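Home | Rooms | Linens | Checklists | Forms | Contact

Flerum Guest House, Landry Street side
ROOM AND BED SAFETY CHECK, with comments
June 2026. Checked by: Manon Hiebert
Room 7, upstairs back

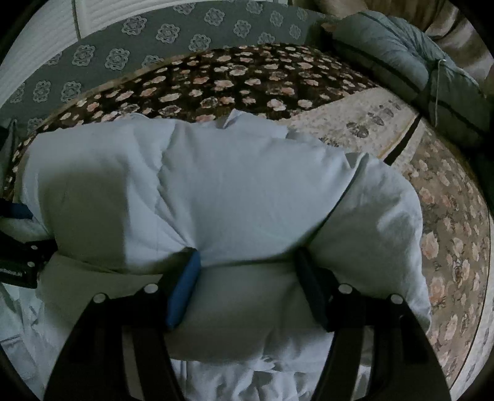

1. PILLOWS AND CASES

Case on right way, open end away from the door - OK
Pillow all the way down in the corners - check again at turnover. Had one last month where the pillow was folded double inside the case and nobody caught it til the guest did.
Seams, both long sides - OK
Stains - none found. Pale blue-grey shows everything so look twice, once with the lamp on and once with it off.
Puckers - smooth out by hand. Do not iron on the bed!! There is a scorch on the mattress in the room next door from exactly that.
Zips or buttons - n/a, these are the plain kind
Lumps - squeeze test, passed. If the filling stays in a ball after you shake it, pull it and put it in the bag marked OUT.
Spare pillow on closet shelf - missing. Taken to room 3, I think. Bring back.

2. BED AND MATTRESS

Frame bolts, head end - tight
Frame bolts, foot end - one loose, tightened by hand, needs the proper wrench. ACTION
Slats - all seated. Third from the foot has a hairline crack. Not bad enough to pull the room but write it down every time so we know if it's growing.
Mattress label still on - yes
Mattress turned - no. Due in October, leave it.
Protector - on, elastic getting tired on the window side. Comes off the corner when you tug. Order one.
Bed bugs - seams and piping checked w/ flashlight, headboard pulled out and the back of it checked too. Nothing. Do the headboard, people skip it.
Sharp edges - metal corner by the wall still has no cap. Asked for this twice now. ACTION
Wheels locked - n/a

3. LINEN ON THE SHELF

Sheets, fitted - OK
Sheets, flat - one with a small tear at the hem, set aside for rags
Blankets - OK, smell a bit of the closet. Air them.
Shelf bracket - wobbly on the left. Don't stack the heavy comforters up there until it's fixed, put them on the bottom. ACTION
Laundry soap: we're back on the unscented. Guest with a skin reaction in the spring, so please no sneaking the Flostidness lavender one back in, I can smell it.
Bag for used linen - tied, off the floor, OK

4. FLOOR AND WALKWAYS

Rug - corner curls up by the bathroom door. Trip hazard. Tape is holding for now, tape isn't a fix. ACTION
Lamp cord - runs behind the nightstand, OK, but it had been pulled across the walkway again when I came in. Clip it.
Clear path from bed to door in the dark - walked it, fine
Under the bed - clear. Vacuumed right to the wall
Threshold strip - one screw standing proud, turned it down

5. HEAT, LIGHT, ELECTRIC

Smoke alarm - tested, loud
CO alarm - tested, battery changed, wrote it on the tape on the back
Outlets - cover cracked on the one by the window. Nothing showing behind it but change it anyway. ACTION
Bedside lamp - bulb right wattage. Shade sits too close to the pillow if the nightstand gets shoved up agianst the bed. Leave a hand's width.
Baseboard heater - nothing touching it. Bedding must not hang over it, not even the corner of a blanket. Tuck that side tighter than the other.
Electric blanket - we dont supply these any more. If a guest brings one, tell the office.

6. WINDOW AND DOOR

Window opens and stays open - opens yes, stays no. Slides down slow. Fingers! Prop stick is behind the curtain until the sash cord gets done. ACTION
Window lock - OK
Curtain rod - OK, bracket screws tight
Blind cord - tied up high on the cleat. Keep it there, families in this room all summer.
Door closes by itself - sticks at the top, humid weather thing. Look again in October.
Exit card on back of door - still the old one with the wrong stairs on it. Needs reprinting. ACTION, do first

7. BATHROOM, QUICK LOOK

Mat has its rubber backing - yes
Grab bar - solid, leaned on it with full weight
Water temp at sink - hot but OK, let it run a minute before you judge
Towels - Falaneo ones are shedding again, lint all over the drain. Clean the trap.
Glass shelf - chip on front edge, took it down, it's in the office. Don't put it back up.

COMMENTS

Room can be let tonight. The window and the rug are the two I'm not happy about, tell whoever is checking in so they can say something to the guest.

Pillows: please handle them by the case and not by the corners of the filling when you're changing. The corners go first. We had 3 come back split at the seam and they aren't cheap. Also stop carrying them under your chin. Clean case, clean hands, that's it.

Put the pillow down flat once it's cased and look at it from the foot of the bed before leaving. If it's wavy along one side pull the case straight from both ends at once. Takes a second.

Total for parts so far is $107, that's bed wrench, corner caps, outlet cover, one protector. Sash cord not in there, waiting on a price. Receipts in the tin.

Whoever does the next room: the flashlight needs batteries, and the checklist pad is down to the last few sheets. I've been writing on the backs.

Redo items marked ACTION before the next full check. Initial next to each one when done, not just a tick. Last time there were ticks and no one knew whose.

M.H.

Flerum Guest House | Contact the office | © Flerum Guest House | Back to top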